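Kapitel 4
Bestände, Lager, Inventur

Zuletzt aktualisiert: 9. Juli 2025

Worum es geht: Was im Betrieb liegt, kostet Geld. Auch wenn es nur liegt. Die meisten Lehrlinge halten das Lager für den ruhigen Teil der Firma, ein Regal, ein Schein, fertig. Im Jahresabschluss ist es dann der Posten, über den am längsten gestritten wird.

Einstieg über einen Fall, der uns durch das ganze Kapitel begleitet. Die Firma Brelter, Haushaltswaren und Kleinwerkzeug, ein Standort, Großhandel mit kleinem Ladenverkauf. Geschäftsführerin Lenuța Mihăilă, Einkauf Tianyou Pan. Im Lager 800 Artikel, davon viele, die sich seit der letzten Inventur kaum bewegt haben. Frau Mihăilă will wissen, was das Lager wert ist. Herr Pan will wissen, was er nachbestellen muss. Zwei Fragen, dieselben Regale, aber verschiedene Rechnungen. Das bitte gleich zu Anfang auseinanderhalten, in der Prüfung wird es ständig verwechselt.

4.1 Mengen und Werte

Die Menge zuerst. Ohne Menge kein Wert. Gezählt wird in der Einheit, in der der Artikel geführt wird: Stück, Meter, Karton. Wer Kartons zählt und Stück einträgt, hat einen Fehler, der sich durch alle weiteren Spalten zieht. Bei Brelter passiert: 143 Schraubendreher in der Liste, im Regal lagen aber Kartons zu je mehreren Stück. Die Differenz wurde zunächst als Schwund gebucht, später wieder rückgängig gemacht. Zweimal Arbeit.

Dann der Wert. Grundsatz: Einzelbewertung. Jeder Gegenstand für sich, zu Anschaffungs- oder Herstellungskosten. Ist der Wert am Stichtag niedriger, gilt im Umlaufvermögen der niedrigere (strenges Niederstwertprinzip, siehe Kapitel 7, dort ausführlich). Höher als die Anschaffungskosten geht nicht. Auch nicht, wenn der Marktpreis gestiegen ist.

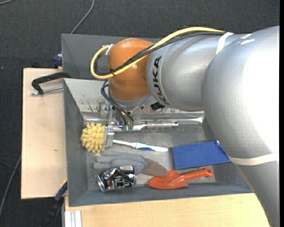 Vereinfachungen sind erlaubt, aber eng begrenzt. Gleichartige Vorräte darf man zu einer Gruppe zusammenfassen und mit dem gewogenen Durchschnitt ansetzen. Schrauben einer Sorte: ja. Schrauben und Pfannen zusammen: nein, auch wenn beides in der selben Kiste liegt. Der Aufbewahrungsort macht keine Gruppe. Entscheidend ist die Warengattung oder die gleiche Funktion, dazu ein ungefähr gleicher Preis.

Daneben gibt es Verbrauchsfolgeverfahren, Fifo und Lifo. Handelsrechtlich beide möglich, steuerlich Fifo in der Regel nicht. Merksatz dazu steht am Kapitelende, bitte nicht auswendig lernen ohne die Rechnung einmal selbst gemacht zu haben.

4.2 Stichtag oder laufend?

Klassisch ist die Stichtagsinventur. Alles wird zeitnah zum Bilanzstichtag gezählt, der Verkauf ruht meist. Anstrengend, dafür übersichtlich. Die permanente Inventur verteilt das Zählen übers Jahr, verlangt aber eine saubere Lagerbuchführung, jeder Zugang, jeder Abgang mit Datum, Art und Menge. Jeder Artikel muss mindestens einmal im Geschäftsjahr körperlich aufgenommen werden. Die verlegte Inventur liegt dazwischen: bis drei Monate vor oder zwei Monate nach dem Stichtag, danach wird wertmäßig fortgeschrieben oder zurückgerechnet.

Brelter hat bis vor kurzem am Stichtag gezählt. Herr Pan möchte umstellen und im September mit den Kleinteilen anfangen. Frau Mihăilă zögert, die Abgänge aus dem Ladenverkauf werden nämlich erst abends eingetragen, manchmal auch garnicht. Zu Recht? Darauf kommen wir in 4.5 zurück, wenn die Voraussetzungen nach § 241 HGB durch sind.

4.3 Meldebestand

Jetzt die Frage von Herrn Pan. Meldebestand = Tagesverbrauch mal Lieferzeit plus Mindestbestand. Einfache Formel, trotzdem viele Punktabzüge, fast immer wegen der Einheiten. Verbrauch pro Tag, Lieferzeit in Tagen. Wochen vorher umrechen! Der Mindestbestand wird nicht mitverplant, er ist Reserve für den Fall das der Lieferant sich verspätet. Wie hoch er sein soll, hängt vom Artikel ab und davon, wie zuverlässig geliefert wird. Mit den Zahlen von Brelter rechnen wir das im nächsten Abschnitt durch, erst von Hand, danach mit der Tabelle.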